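Limpiad los dedos antes de tocar el código

27/03/2020 – Joonas Oksanen

Voy con prisa, así que lo digo ya. La mayoría de las averías de una célula de manipulación no son averías. Son suciedad, tornillos flojos y cables mal llevados. Y seguimos contratando a gente para que arregle eso por software.

Llevo desde mayo cuidando una célula en Hurkorau. Una mesa, un brazo con pinza de dos dedos, cámara en la cabeza, cámara en la muñeca, unas cestas de mimbre que hay que coger y mover. La montó Rasar, la integración es de Gaber, y el mantenimiento, que en el contrato ocupaba media línea, me tocó a mí. Media línea. El capítulo de software tenía 6 páginas.

Mi tesis es sencilla y sé que no gusta: una célula se merece más horas de trapo y llave que de pantalla. Al menos el primer año. Luego ya hablamos.

Empiezo por la mesa, que es donde empieza todo. En el informe de entrega la mesa no salía. Salía el brazo, salía la pinza, salía el armario eléctrico con sus esquemas muy bonitos. La mesa, nada. Como si fuera un mueble. Pues la mesa es media máquina. Si baila, baila todo lo que hay encima, y la calibración que hiciste por la mañana ya no vale por la tarde. Nosotros la tuvimos 2 semanas sin anclar. Dos semanas de correcciones en el código, de offsets, de reuniones. Cuatro tacos y un nivel. Una hora.

Y la superficie, igual. Lisa, blanca, mate, y despejada entre pieza y pieza. Cada herramienta que alguien deja encima «un momentito» es una cosa que la cámara ve y que luego hay que explicar.
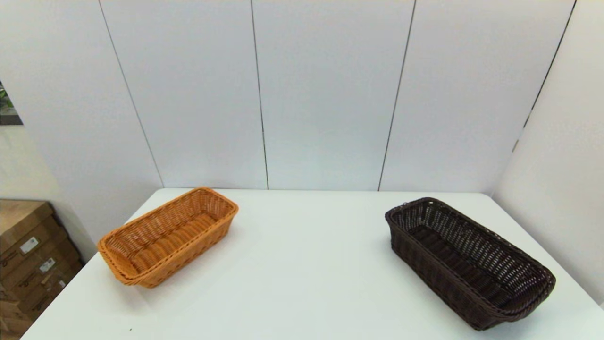

La mesa con las dos cestas, la clara a la izquierda y la oscura a la derecha. Sitio de sobra entre ellas.

Santeri Aaltonen, que lleva la parte de Gaber, y a quien respeto, dice que esto es de otro siglo. Que un sistema moderno tiene que aguantar el desorden. Que si el brazo falla porque la mesa se ha movido un dedo el problema es del sistema y hay que hacerlo más robusto. Ya. En parte le doy la razón, tampoco quiero una célula que se muera de un estornudo. Pero robusto no quiere decir que tape los fallos mecánicos. Si compensa una holgura, la holgura sigue creciendo. Hasta que un día no la compensa y entonces te encuentras con un dedo torcido y un registro que dice que todo iba perfecto.

Nos pasó. Dedo derecho de la pinza, un tornillo que se había ido aflojando. El control lo corregía cerrando un poco más. Y un poco más. Oona Nurmi lo vio de casualidad, con la mano, moviéndolo. Con la mano! No había ni una alarma. Habíamos hecho 270 ciclos desde la última revisión y ni un aviso.

Lo de las cestas de mimbre tiene su miga, además. La gente piensa que lo difícil es el metal, las piezas pesadas. El mimbre es peor. No hay dos asas iguales, las tiras sobresalen, se enganchan, sueltan polvillo y escamas. Ese polvillo se mete donde quiere. En los dedos, en la guía, en la óptica de la muñeca. Cuando la cámara de la muñeca empieza a ver «raro», la primera reacción del equipo es reentrenar o tocar la exposición. La mía es un bastoncillo y alcohol. Gano yo más veces, lo siento.

Y el asa. Un asa trenzada es un manojo de varillas enrolladas, no un cilindro, por mucho que en el modelo hayamos puesto un cilindro. Si el dedo está limpio y bien alineado, el asa se deja abrazar. Si tiene mugre o está girado, resbala, y al resbalar se pela el mimbre, y el mimbre pelado ensucia más. Un círculo de lo más tonto. 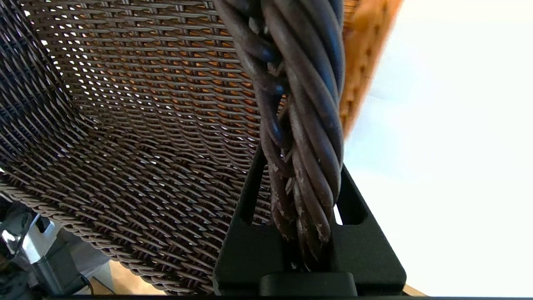
El asa trenzada en el dedo negro de la pinza, vista desde la muñeca. Ojo a las partes blanquecinas y gastadas en la zona baja del asa.

Mirad bien esas marcas antes de pasar a otra cosa. No sé decir de qué son, cada cesta trae su historia y no voy a echarle la culpa a la pinza sin más. Pero es el tipo de detalle que hay que apuntar, con fecha y cesta, porque dentro de un mes o es igual o es mayor, y ahí tienes un dato de verdad. Una libreta. Ni siquiera hace falta una base de datos.

Los cables, otro tema. Un cable que cuelga cerca de un brazo es una avería con fecha. No pido canaletas de lujo, pido que alguien recorra con el brazo despacio todas las posturas, al 10 por ciento si hace falta, y mire dónde tira y dónde roza. Venla Nieminen lo hace antes de cada tanda y tarda menos que yo en escribir este párrafo. La primera vez le dijeron que perdía el tiempo. Luego encontró la funda marcada en el codo y ya nadie dijo nada.

Qué hacemos ahora, por si le sirve a alguien:

Dedos y almohadillas, limpiar al empezar. Tornillos de los dedos, con dinamométrica, marcados con pintura para ver de un vistazo si se han movido. Ópticas, cada día. Anclaje de la mesa, cada semana. Holgura de la pinza, a mano, siempre la misma persona si puede ser – los dedos tambien se calibran. Revisión completa cada 100 ciclos, y si no toca pero alguien oye algo, se para igual.

Me dirán que parar cuesta dinero. Cuesta, sí. En Josero, donde estuve antes, no se paraba nunca, era casi un orgullo. Y cuando por fin se paró fue por una muñeca entera, semanas esperando el recambio, y mientras tanto todos moviendo cajas. No tengo la cifra ni me hace falta.

También me dirán que esto no escala. Que con una célula se puede ser cuidadoso y con muchas no. Aquí dudo más, lo reconozco. Quizá con muchas haya que automatizar parte de la revisión, medir corrientes, comparar curvas, lo que sea. Bien. Pero que lo diseñe alguien que haya tenido la pinza desmontada en la mano y sepa qué ruido hace cuando está seca. Si no, mediremos lo fácil de medir y otra vez el tornillo flojo.

Y una petición a los que escribís los contratos. El mantenimiento no es media línea. Poned horas, poned nombre, poned quién puede parar la máquina sin pedir permiso. Y pagarlo como se paga lo otro, que Oona Oksanen sabe más de esa muñeca que cualquiera de los que firmamos y cobra menos que el último que llegó a programar (sí, es mi hermana, y sí, lo diría igual).

Lo dejo, que me toca apretar tornillos.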